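Jan 20, 2018

Up at half six and straight out to the kitchen to ring the flooring people, who don't open until eight. Had porridge and waited. When I did get through, the woman said the vinyl I wanted is out of stock and will be 5 weeks, or I could have the one called Stultau, which is greyer and costs more. I said I would think about it. I have been thinking about the bathroom since December and I am no nearer a decision.

The quote from Fitzsimmons came in the post. £174 for taking up the old floor and getting rid of it, not counting the new one. I had hoped to do that part myself, but my knee is still bad from the stairs and Tobias says the old stuff is stuck down with something that doesn't come off with a scraper. He tried a corner on his last visit and gave up. I'll probably pay it.

Walked into town after lunch to look at wallpaper. Cold, with a wind coming up the hill, and the pavement by the bank is still dug up so you have to cross twice. The shop had moved all the bathroom papers upstairs. I looked through four books and brought home samples of two, a plain green and a speckled one. I like the speckled one more than I thought I would. Mum would have said it was too busy for a small room, and she may be right, but she papered her own hall in brown ferns and we all had to live with that.

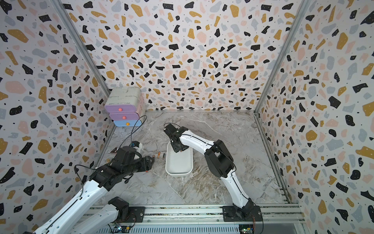 Stuck both samples up beside the window with tape and went in every hour to look at them as the light went. The green turns nearly black by four o'clock. That more or less settles it, unless the speckled one gets on my nerves by the weekend. It is the dearer of the two, and I'd need an extra roll to match the pattern round the boiler cupboard.

Tobias Ridgeway came at five to return the drill and stayed for tea. We had the rest of the stew with some bread. He is off to his sister's next week and wants me to feed the cat, which I said I would do. He told me a long story about the car and the garage and the part they ordered twice. He thinks I should tile the floor and be done with it. I said tiles are cold on the feet and he said buy a mat.

Did the sums again after he left. If I have the vinyl in stock, the speckled paper and Fitzsimmons for the old floor, I am over £100 past what I put aside. The towel rail could wait until spring. The old one works if you don't hang much on it.

Washed up, put the bins out, wrote to Aunt Jean. Must ring the flooring people back tomorrow and ask if they'll post me a piece of the Stultau.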